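From: facilities list, Erimwood building
Date: 2020-02-06
Subject: Re: [erimwood-floor] Kitchenette, second floor

> Can somebody tell me what the rule is for the sink now? The sheet on
> the door went missing in September and I have been rinsing and leaving
> things since then. Also, are we still ordering the folded towels or
> going back to rolls? Tirside had rolls on special last month.
>
> Moseo side, room 818

The rule is the same as before. Scrape your plate into the trash, wash it, dry it, put it away. The sink is not a place to leave things until after a meeting. I will put a new sheet up this week.

Food is the main problem. The drain strainer is a small one and bread or anything made from batter swells up and blocks it. Zapata came out to clear the trap last winter and the call-out was 80 dollars before they opened a toolbox, so please scrape first.

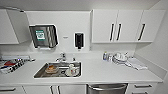

*Second floor kitchenette: pancakes on a plate in the sink, with a cup and a small plate beside them.*

If a plate still has food on it and you want the food, cover it and put it in the fridge down the hall with your room number on it.

On towels, we are staying with folded. The dispenser on the wall by the sink is made for them and rolls do not fit. The last carton was 30 packs and we still have most of it. Please pull from the slot at the bottom and leave the front closed.

Two smaller things. Close the upper cabinet doors when you are done, especially the one on the left by the sink, as it is at head height for some of us. And if the black soap dispenser runs out, call extension 2654. Please don't top it up with dish soap.

Erimwood facilities desk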